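Workshop Storage and Layout > Bins, Boxes and Drawers
Topic: Open bins with handle slots, or boxes with lids?
854 views

benchrat_oh
Posts: 1,577
I'm redoing the small parts storage over the bench and I keep going back and forth. Right now everything is in Zemex boxes with the snap lids. They stack well, but I never put the lids back on, so the lids live in a pile on the floor. Thinking of switching to plain open plastic bins, the kind with a hand slot in each end. Anyone gone that way and been sorry?

tinsnips
Posts: 42
Went that way two years ago and no regrets. Open bins get used. Boxes with lids get stacked in a corner and forgotten. Dust is the only downside, and I wipe mine out when I notice it.

plumb_and_level
Have to disagree. Dust is a big downside if you cut wood in the same room. I had open bins for screws and by April there was a layer of sawdust in every one. If your saw is in a different room, fine. If it isn't, keep the lids.

tinsnips
Posts: 42
No saw in mine. Electronics and small repairs, so fair point.

benchrat_oh
Posts: 1,577
Same here, no saw. There's a grinder but it's out in the garage.

morningshift
What are you putting in them? Open bins with hand slots are great for things like cable, tape, clamps and gloves. For small screws they're terrible. The slot is up high enough on most of them, but tip the bin when you carry it and you'll be picking screws off the floor. I used to keep washers in one. Once.

benchrat_oh
Posts: 1,577
Mixed. Connectors, knobs, battery holders, leftover hardware from jobs. The screws can stay in the Zemex drawers.

morningshift
Then you're fine.

plumb_and_level
If you do go open, get two colors and stick to a rule. We do it at work with the Meltholm racks: one color is stuff that still needs doing, the other is finished. It only works if people don't start using the finished bin for their lunch.

oldstock
I don't like color rules. They work for a month and then you run out of one color and use whatever is there. A strip of masking tape and a marker does the same job and you can change it.

plumb_and_level
Tape falls off plastic bins. The smooth ones especially.

oldstock
Then you need better tape. Mine has been on since we moved in.

tinsnips
Posts: 42
Tape on the long side, not the end. Your hands rub it off the end every time you use the slots.

benchrat_oh
Posts: 1,577
Good tip on the tape. Has anyone tried the Lumetti ones? The store on Suwannarat Road has them and they look decent, but the sides are straight all the way up and I'd like a low side so I can reach in without taking the bin down.

morningshift
I have a few. Solid, but the rim is sharp, and the straight sides are annoying for exactly the reason you say. Look for a dipped side and a rolled rim. You lose a bit of depth – worth it if you're in and out all day.

oldstock
You lose more than a bit if you fill them properly. A dipped side means you can only load to the dip. For shelves I want straight sides.

morningshift
He said above the bench, reaching in. Loading to the top is asking for trouble up there anyway.

oldstock
Fine for that, then. Not for shelves.

plumb_and_level
One more thing before you buy. Check that they sit one behind the other on whatever depth you have. Mine stuck out past the shelf and I caught one with my elbow every time I walked by. Took me far too long to move them.

benchrat_oh
Posts: 1,577
Thanks all. Going with dipped sides, two colors, and tape on top of that in case the color rule doesn't last. Lids are going to the recycling. Blue for incoming, yellow for done, blue in front. Nothing in the yellow one so far.

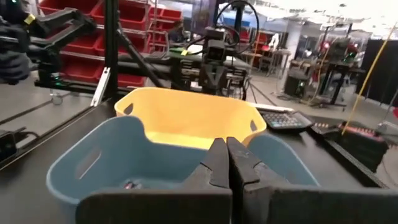 Page 2 of 2

tinsnips
Posts: 42
That's the shape I'd get. I'd still put the tape on now, before the blue one fills up.

plumb_and_level
Good choice on the rolled rim. Let us know if the colors make it to summer.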